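점검일: 2020년 10월 1일
대상: 간데일(Gandale) 장기 체류 숙소, 3층 침실 및 부속 세탁 공간
점검자: Dirk Reinholz
동행: Cheng-en Tsao
회신 받을 사람: Lok-yiu Hsu

표기는 다음과 같이 한다. **O** 이상 없음 / **△** 조치 필요, 사용은 가능 / **X** 조치 전 사용 중지 / **-** 해당 없음. 의견란에 이름이 없으면 점검자 의견이다. 8월 점검에서 넘어온 항목은 끝에 (이월)이라고 적었다.

## 1. 출입 및 통로

| 항목 | 판정 | 의견 |
|---|---|---|
| 1.1 현관문 개폐, 도어클로저 | O | 닫히는 속도 적당함. |
| 1.2 안쪽 잠금장치를 열쇠 없이 풀 수 있는가 | O | |
| 1.3 현관에서 침실까지 바닥 장애물 | △ | 신발장 앞에 접이식 건조대를 세워 둠. 통로가 좁아짐. 세탁 공간으로 옮길 것. |
| 1.4 문턱 단차, 마감 들뜸 | △ | 침실 문턱 왼쪽 몰딩이 들려 있음. 양말이 걸린다. (이월) |
| 1.5 복도 비상등 | O | 시험 버튼 눌러 점등 확인. |

1.4는 8월에도 같은 문장으로 적었다. 그때는 접착제로 다시 붙이기로 했고, 작업 기록은 있는데 현장 상태는 그대로다. 다른 방의 몰딩을 고치고 이 방 것으로 기록했을 수 있으니 Hsu 씨가 작업지를 확인해 주기 바란다. 이번에는 접착하지 말고 나사로 고정하는 쪽을 요청한다.

## 2. 전기

| 항목 | 판정 | 의견 |
|---|---|---|
| 2.1 누전차단기 시험 버튼 | O | 정상 차단, 재투입 확인. |
| 2.2 콘센트 덮개 파손, 흔들림 | △ | 창가 쪽 덮개 나사 풀림. 현장에서 조였으나 나사산이 닳았음. 덮개 교체. |
| 2.3 멀티탭 정격 표시 | O | |
| 2.4 멀티탭을 이어 꽂은 곳 | O | 없음. 8월에는 있었음. |
| 2.5 침대 주변 전선이 매트리스나 머리판에 눌리는가 | △ | 아래 참조. |
| 2.6 충전 중인 기기를 침구 위에 두는가 | △ | 아래 참조. |
| 2.7 다리미 전용 콘센트 | O | |

2.5: 머리판과 벽 사이 간격이 좁아서 줄이나 전선이 한번 들어가면 빼내기 어렵다. 침대를 벽에서 손 하나 들어갈 만큼 띄우고, 바닥에 밀림 방지 패드를 붙여 그 위치를 유지한다. 전원선은 침대 다리 바깥쪽으로 돌려서 고정한다. 침대 가장자리에 걸쳐 놓는 끈 종류도 같은 기준으로 본다. 발에 걸리는 것은 전기선이든 아니든 마찬가지다.

2.6: 거주자에게 구두로 안내했다. 휴대전화를 침대에 올려 두는 것 자체는 점검 대상이 아니다. 충전선을 꽂은 채 베개나 이불로 덮는 것을 금한다. 안내문은 있으나 글씨가 작고 옷장 문 안쪽에 붙어 있어서 문을 열어야 보인다. 콘센트 옆으로 옮겨 붙인다.

> **Tsao:** 안내문을 새로 뽑을 때 다리미 관련 문구와 한 장에 합치지 말아 주세요. 지난번 합본은 줄이 너무 많아 읽는 사람이 없었습니다.

## 3. 화재 예방

| 항목 | 판정 | 의견 |
|---|---|---|
| 3.1 연기감지기 작동 시험 | O | 침실, 거실 모두 경보음 확인. |
| 3.2 감지기 교체 시기 | O | 표시 기한 남음. |
| 3.3 소화기 압력, 봉인 | O | 관리번호 397. 지침 녹색 구간. |
| 3.4 소화기 위치 표지 | △ | 표지는 현관에 있고 소화기는 부엌 쪽에 있음. 둘 중 하나를 옮길 것. |
| 3.5 난방기 앞 섬유류 | O | 점검 당일 기준. 겨울 시작 전에 다시 볼 것. |
| 3.6 초, 향 사용 흔적 | O | 없음. |

3.4는 표지를 부엌 쪽으로 옮기는 것이 간단하다. 다만 대피도에도 소화기가 현관으로 그려져 있어 표지만 옮기면 대피도가 틀리게 된다. 소화기를 현관으로 되돌리고 벽걸이를 새로 다는 안으로 적어 둔다. Mikkelsen 씨가 대피도 원본을 가지고 있다고 하니 어느 쪽이 최신본인지 먼저 물어볼 것.

## 4. 가구

| 항목 | 판정 | 의견 |
|---|---|---|
| 4.1 침대 프레임 볼트 조임 | △ | 발치 오른쪽 헐거움. 현장에서 조임. 다음 점검 때 재확인. |
| 4.2 머리판 고정, 솔기 터짐 | O | 흔들어 보아 유격 없음. 솔기 양호. |
| 4.3 매트리스 꺼짐, 스프링 돌출 | O | |
| 4.4 옷장 벽 고정 | X | 벽 고정 브래킷 없음. 윗칸에 무거운 것을 올리지 말 것. |
| 4.5 서랍 이탈 방지 | O | |
| 4.6 거울 부착 상태 | O | |

4.4가 이번 점검에서 유일한 X다. 옷장 뒤판에 나사 구멍은 있고 벽 쪽에도 메운 자국이 있으니 예전에는 고정되어 있던 것으로 본다. 도배하면서 떼어낸 뒤 다시 달지 않은 듯하다. 브래킷은 Wurkoris 규격품이면 기존 구멍에 맞는다. 설치 전까지 옷장 윗칸은 비우고, 문을 양쪽 동시에 열지 않는다. 거주자에게 서면으로 전달했고 서명을 받았다.

## 5. 침구와 의류 정리

이 항목은 원래 위생 점검표에 있던 것인데 Ó Flaithearta 씨의 요청으로 이번부터 함께 본다. 옷 정리를 안전 점검표에 넣는 것이 맞느냐는 말이 있었으나, 넘어짐과 끼임 사고가 정리 작업 중에 나기 때문에 뺄 이유가 없다고 판단했다.

| 항목 | 판정 | 의견 |
|---|---|---|
| 5.1 시트가 바닥에 끌리는가 | O | |
| 5.2 시트가 매트리스에 고정되는가 | △ | 밴드 탄력이 약해 쉽게 밀림. 교체 권고. |
| 5.3 침대 위에서 옷을 갤 때 주변 물건 | △ | 아래 참조. |
| 5.4 장신구 걸림 | △ | 아래 참조. |
| 5.5 갠 옷을 쌓아 두는 위치 | O | 의자 위. 통로 아님. |
| 5.6 세탁물 분류 | O | |

5.2: 구김은 판정에 넣지 않는다. 밴드가 느슨하면 침대에 한쪽 무릎을 올리고 일할 때 시트가 몸 쪽으로 딸려 오므로 그 점만 본다. 교체품은 깊이가 맞는 것으로 주문한다. 지난번에 들어온 것은 모서리가 짧아 하룻밤이면 벗겨졌다.

5.3: 침대가 넓어서 작업대로 쓰기에는 편하다. 넓은 만큼 다른 물건도 같이 올라온다. 어두운 색 옷을 펼치면 작은 물건이 밑에 깔려도 보이지 않고, 옷을 들어 올릴 때 함께 떨어진다. 옷을 개기 전에 손이 닿는 범위는 비우고, 남겨 두는 물건은 머리판 쪽으로 몰아 둔다.

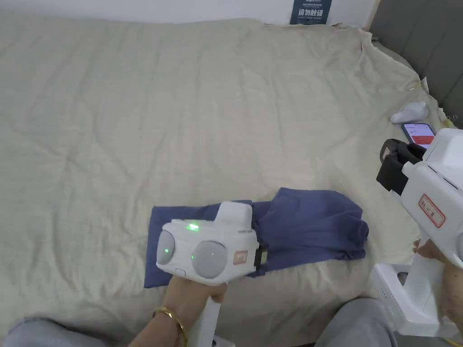 옷은 한 벌씩 놓고 갠다. 소매나 옆단을 먼저 펴서 평평하게 만든 다음 나머지를 접어 넘기면 뭉친 부분을 다시 풀 일이 적다. 허리를 오래 숙이는 자세가 되므로 양이 많으면 중간에 서서 쉰다. 침대 높이는 조절되지 않는다. 키가 큰 사람은 세탁 공간의 접이식 탁자를 쓰는 편이 낫다.

5.4: 팔찌와 반지는 니트나 올이 성긴 옷감에 걸릴 수 있다. 가는 팔찌는 힘을 받으면 끊어지기도 한다. 벗으라고 강제할 수는 없고, 안내문에 한 줄 넣는 것으로 한다. 세탁기에서 옷을 꺼낼 때는 벗는 것을 원칙으로 한다.

> **Ó Flaithearta:** 5.4 문구는 "가능하면 벗고 작업"으로 해 주세요. 벗어 둘 작은 접시도 하나 필요합니다. 창턱에 두면 분실됩니다.
>
> **Reinholz:** 접시는 비품 목록에 추가했음. 자리는 옷장 가운데 칸으로 함.

## 6. 세탁 공간

| 항목 | 판정 | 의견 |
|---|---|---|
| 6.1 급수 호스 연결부 누수 | O | 마른 휴지로 닦아 확인. |
| 6.2 배수구 막힘 | △ | 물 빠짐 느림. 거름망 청소 후 나아졌으나 충분하지 않음. |
| 6.3 건조기 먼지 필터 | △ | 먼지 두껍게 쌓임. 현장에서 청소. |
| 6.4 건조기 배기관 꺾임 | O | |
| 6.5 세제 보관 높이, 뚜껑 | O | |
| 6.6 바닥 미끄럼 방지 매트 | △ | 한쪽 모서리 말림. 교체. |
| 6.7 다리미 전선 피복 | O | |

6.3 필터는 사용할 때마다 비우게 되어 있다. 기계에 붙은 스티커가 닳아서 글자가 거의 보이지 않는다. 스티커 재부착.

6.2 배수는 Sononia 배관팀에 이미 접수되어 있다고 들었으나 접수번호를 받지 못했다. 번호를 받으면 이 줄 옆에 적어 달라.

## 7. 조치 목록

- [ ] 옷장 벽 고정 브래킷 설치 (4.4) / 담당 Mikkelsen / 우선
- [ ] 침실 문턱 몰딩 나사 고정 (1.4) / 담당 Mikkelsen
- [ ] 소화기와 표지 위치 일치, 대피도 최신본 확인 (3.4) / 담당 Hsu
- [ ] 창가 콘센트 덮개 교체 (2.2) / 담당 Mikkelsen
- [ ] 침대 위치 조정, 밀림 방지 패드 (2.5) / 담당 Tsao
- [ ] 충전 안내문 이전 부착, 장신구 문구 추가 (2.6, 5.4) / 담당 Tsao
- [ ] 매트리스 시트 교체품 주문 (5.2) / 담당 Ó Flaithearta
- [ ] 배수 접수번호 확인 (6.2) / 담당 Hsu
- [ ] 미끄럼 방지 매트 교체, 필터 스티커 (6.6, 6.3) / 담당 Tsao
- [x] 발치 볼트 조임 (4.1) / 현장 완료
- [x] 건조기 필터 청소 (6.3) / 현장 완료
- [ ] 건조대 이동 (1.3) / 거주자에게 요청함

우선 표시가 된 항목은 5일 이내, 나머지는 다음 정기 점검 전까지 처리한다. 처리한 사람이 직접 체크하고 날짜를 적는다.

> **Mikkelsen:** 브래킷은 창고에 3개 있습니다. 벽이 석고보드면 앵커가 따로 필요하니 두드려 보고 다시 쓰겠습니다. 대피도는 제가 가진 것이 도배 전 것입니다. 최신본은 Ko 쪽에 문의해야 합니다.
>
> **Hsu:** 1.4 작업지 확인했습니다. 호실이 잘못 적혀 있었습니다. 다시 발행합니다.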